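Search the newsletter Search Go

Loose dry goods on a white cloth: bowls, scoops, crumbs and marks
Asif Abbasi, 9/1/19

The last newsletter covered glass and cutlery. Several readers at Clirthorpe wrote in afterwards to ask for the same treatment of table linen, in particular the plain white cloths we use on the wooden tables when something loose and dark is being served or portioned out: coffee beans, chocolate pieces, dried fruit, seeds, pet food on the open days. The notes that follow cover the cloth, the small white bowl, the brown scoops and dishes, and the cleaning up. They replace the sheet pinned inside the linen cupboard at Vudside, which still refers to the old cloths.

The cloth

A white cloth shows everything. For portioning work this is useful. A dark crumb on a brown table can sit there for a week; on white cotton it is seen at once and can be lifted before it is ground in. The price is paid in washing, and most of what follows is about keeping that price down.

Our table cloths are of two kinds. The heavier cotton ones drape well and stay put under their own weight. The lighter ones crease more, slide more easily and bunch up at the back of the table if anyone leans across. Either will do for dry goods, provided the bowl stands on a flat part. Ridges in the cloth cause two sorts of trouble: a bowl set across one will tip, and crumbs collect in the dip beside it, where a hand brush passes over them.

Lay the cloth from the back of the table to the front. Smooth it outwards with the flat of the forearm. The overhang at the front should be short if people are going to stand close to the table, and long at the sides if the legs need hiding. For the narrow tables at Vudside, which are 89 cm deep, an overhang of 17 cm at the front is right. On those tables the drop can be left to sag a little in the middle. It does no harm and can be pulled straight before guests arrive.

Ironing on the table is not permitted. The varnish marks. 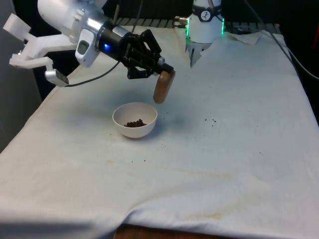 Bowl size is the next thing to settle. The small white bowls from Mutiso have flared walls and a plain rim, and they hold more than they look as though they do. Fill them low. A small heap at the bottom leaves enough wall above it to catch pieces that roll or bounce on the way in. A bowl filled to the rim loses pieces whenever the scoop touches the side, and round goods travel a long way once they reach the cloth.

White ceramic inside a white cloth gives a poor outline for anyone with weak sight. Where this matters, put a coloured napkin under the bowl. The shadow of the bowl helps in daylight and is lost under the ceiling lights.

Matt glazes scuff. The scuffs are metal left behind by spoons and will come off with a paste of bicarbonate of soda and water, rubbed on with a cork. Glossy glazes wipe clean but show finger grease. I have no strong preference between them, and the stores hold both. Please do not mix the two on one table.

Scoops and small dishes

Anything brown, low and hollowed will serve as a scoop for small quantities. The stores list has two entries: "scoop, brown, no handle" and "dish, shallow, brown". In practice people use whichever is nearer. The entries will be kept apart on the list all the same, as replacements are bought from different places.

The following points apply to both.

Carry the scoop level. Most of what ends up on the cloth leaves the scoop between the heap and the bowl, at the moment when the wrist begins to turn too early. Bring it over the bowl first, then tip.

Tip from low down. A drop of a few centimetres into the middle of the bowl is enough. From higher up, hard pieces bounce off the glaze.

Tip away from the rim. A scoop held over the edge puts part of its load on the outside of the bowl, and the cloth on that side takes all of it.

Do not tap the scoop on the rim to clear it. The rim chips and the dust goes everywhere. Wipe the hollow with a dry cloth between uses.

Set the scoop down with its hollow facing up. Turned over, it traps whatever dust is left inside and prints a ring on the cloth.

Wooden scoops need a word to themselves. They should never be soaked. Wipe them, dry them on edge, and oil them in November along with the chopping boards. A wooden scoop that has gone furry at the lip will drag crumbs with it and should be sanded or retired. The oil must be left to go fully dry before the scoop is used near white linen. We had a number of yellow patches last year that I put down to this, though I could not prove it.

Glazed brown dishes have the opposite fault. They are smooth, and small hard goods slide in them all at once. Load them less than you think you need.
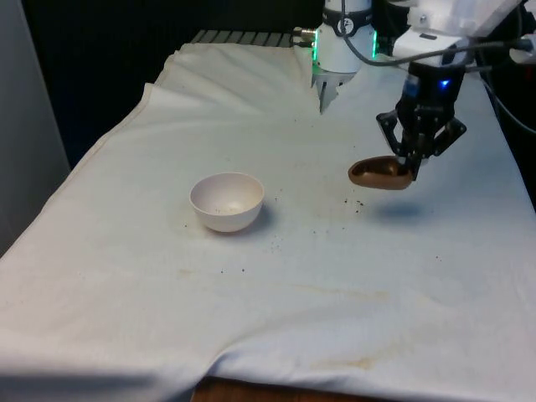

Crumbs come in grades, and the grade decides the tool. Whole pieces are picked up by hand. Broken pieces are swept with the soft brush on to a card, working from the outside of the scatter towards the middle, so that the area does not grow. Dust is left where it is until the table has been cleared, then shaken out with the cloth.

Wiping with a damp sponge is the usual mistake. Coffee and chocolate dust both give up their colour as soon as they meet water, and a crumb that would have shaken off dry becomes a brown streak the width of the sponge. The same goes for a wet hand. Keep a dry towel at the table and use it before touching the cloth.

A vacuum cleaner may be used on a laid cloth only with the small round brush fitted and a hand holding the cloth down. Otherwise it swallows the edge.

The shaking out is done outdoors, downwind, by two people if the cloth is one of the large ones. Gather the four corners first so that nothing falls on the floor between the table and the door. Check the folds afterwards. Small dark pieces lodge along the hem stitching and go through the wash, and the drum then transfers their colour to whatever else is in the load.

Between servings, the bowl should be emptied fully. A few specks at the bottom look trivial, but if the next thing in it is sugar or rice they will show. Turn the bowl over a bin and give the base one knock with the palm, then wipe the inside dry.

Stains

Faint yellow or tan marks on a white cloth are harder to deal with than dark fresh ones. They have usually been through a hot wash at least once. The common causes are tea, cooking oil, old starch and detergent that was not rinsed out. The shape is some guide. A mark with a sharp outer line has dried from liquid. A soft-edged patch is more often grease. Long streaks tend to follow the creases the cloth was stored in, and point to the shelf as the source of the trouble.

Treat them in this order.

1. Shake and brush the cloth. No water at this stage.
2. Rub a little washing-up liquid into any patch thought to be grease. Leave it for 27 minutes if you are using the timer on the wall at Vudside, which sticks at the half hour, or for any similar time if not.
3. Rinse cool from the back of the fabric.
4. Soak in Kasus at the strength given on the tub. A plain basin is fine. Keep the whole cloth under the surface, otherwise a tide line forms.
5. Wash at the temperature on the label. Do not put it in the dryer until the mark has gone.

If the mark is still there after the second round, stop. Further soaking thins the cotton and gains very little. Sew a loop of blue thread into one corner and return the cloth to the lower shelf, which is for cloths used in portioning and practice only. A marked cloth is quite good enough for that work and saves a clean one.

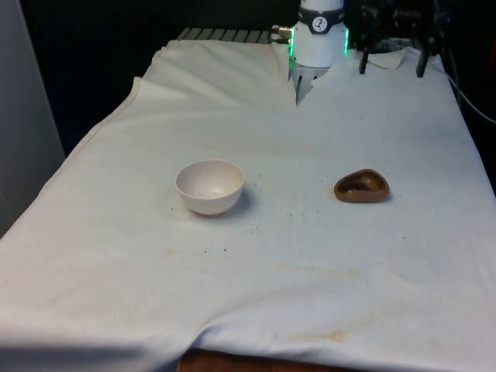 Storage has changed slightly. Cloths were being folded in eighths, and the creases at the centre had begun to yellow and crack. From now on they go on the rollers, white side in, with a sheet of plain tissue between each. There is room for 17 on the Clirthorpe rack. Cloths with the blue loop may still be folded, but refold them along different lines each time.

Bowls are stacked with a paper disc between each, rims up. Brown dishes do not stack, as they are not regular enough, and should be laid singly in the shallow drawer. Scoops go in the drawer below. If either drawer has crumbs in it, the crumbs came in on something that was put away unwiped, and the whole drawer needs turning out.

Stock and orders

Mutiso have confirmed that the small bowl is still being made in the off-white. The pure white has been dropped. The difference is slight when the two are side by side and cannot be seen at all across a room, so I have ordered replacements in off-white and will use up the remaining white ones at Vudside.

The soft brushes are due for replacement as well. Please return worn ones to the linen cupboard with the handle end up, and write the table they came from on the tape. Requests for extra cloths should reach me in writing, with the length of the table and the overhang wanted at each side. "A big one" is not a size.

Oiling of boards and scoops follows the same method as last time. The tin is on the top shelf, left-hand side, and the rags used with it go straight into the water bucket afterwards.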